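Ticket 1160 – Prep counter cell, staff handover prompts
Site: Costigan test kitchen
Opened by: Normand Lévesque
Status: Open, priority 2

Staff used to clear the counter at shift end. The arm now does the first pass and a person signs off what it leaves. Prompts reach the shift lead only, so prep staff wait.

17 September 2023, D. Kerslake: Reran the shift-end layout in simulation. Prompt routing changed to all prep staff. Sign-off timeout set to 900 s.

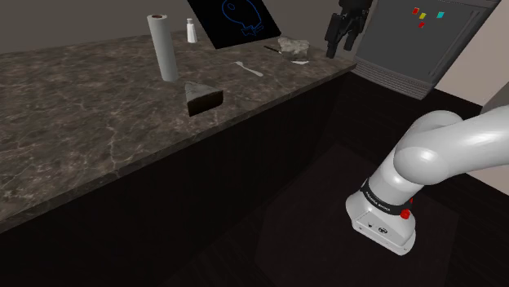 Simulated counter, paper towel roll and spoon still out.

Lévesque to confirm routing with the night crew.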